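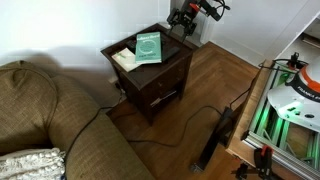
Ticket 167: Visit schedule for Grimside barracks delegation not showing
Opened: 7 September 2019
Status: Resolved

The Gerau liaison office reports that the army exchange program loads on the Trutstead portal, but page 2 is blank. Cleared cache, same result. Page 2 lists 66 visiting officers. One rank field had an unsupported character. Corrected the field and republished. Gerau confirmed the full list now opens. Ticket closed.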